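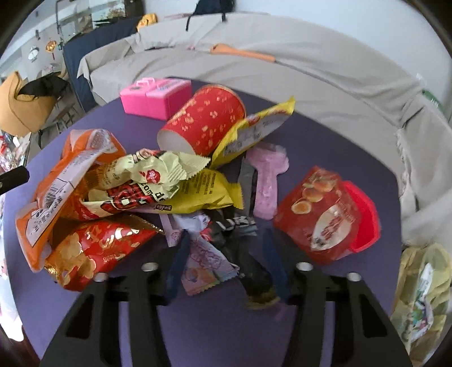 wobblyservo wrote:
Crinkly wrappers are the worst thing you can train on, and I mean that with love! Our club at Rurkberg spent all of March on crisp packets and the fingers either squashed them or slid straight off. Are you lot really going for the full messy table for the Golob round, or starting with one thing at a time?

aseo_build (thread starter) wrote:
Full mess from day one! The Golob rules say "mixed household packaging" and give you 100 seconds to clear what you can, so we want everything overlapping, foil on top of paper on top of plastic. We've got 400 demos so far, all done by hand with the gripper, and the target is 2000 before we train the version we'll enter. The purple table is lovely for it because nearly everything stands out against it, even the pale wrappers.

The fingers are the second set - black, with the cutouts, bolted at the top so we can swap them between sessions. So pleased with them.

tin_lid wrote:
I'd go the other way, sorry. One object, clean table, get that solid, then add clutter. We did the big heap first last year and when it went wrong we couldn't tell if it was the grip, the approach or just the model not knowing where one packet stopped and the next began. Took ages to untangle.

wobblyservo wrote:
Half agree with tin_lid. The strap would worry me more than the packets though. Soft fabric lying over wrappers means you pull one thing and three come with it.

aseo_build wrote:
We want it to learn that! If the strap isn't in the training set then the first time a judge puts a bag strap or a scarf in the heap we're finished. And the red cylinder is my favourite bit of the whole set, on its side with the open end facing left there are two sensible ways to take it (pinch the rim or go over the middle) and our people don't agree which is better. I've been letting them do both.

tin_lid wrote:
Letting them do both is exactly what I'd stop. Mixed styles on one object gave us a gripper that dithered between the two and closed on air. Pick one and write it on the wall.

quietgearbox wrote:
Depends what you're training, surely. Ours coped fine with mixed styles, but we had 487 goes at a single mug so it had plenty of each to look at. With 400 spread over a whole tabletop I'd side with tin_lid on this one.

Different question - are those cutouts bending enough? We had the Breltodex kit fingers and they were so stiff that flat packets just skated.

aseo_build wrote:
Ooh, 487 on one mug, that's dedication. OK, you've talked me round on the cylinder, rim only from the next session.

Fingers bend a bit at the tips but less than I'd like. We print our own, so I can make the openings bigger. Flat bars with a crimped end are good practice, you can get one finger under the crimp if you come in low and slow.

wobblyservo wrote:
Low and slow, yes! And move the heap about between takes, ours learned that the answer was always in the middle of the table.

tin_lid wrote:
Still think you should do a clean-table set alongside. Even 100 demos would give you something to compare with.

aseo_build wrote:
Fine, 100 clean ones, starting with the big foil bags. I'll put the success rates up in this thread once both sets are trained, and if the clean table wins I'll say so.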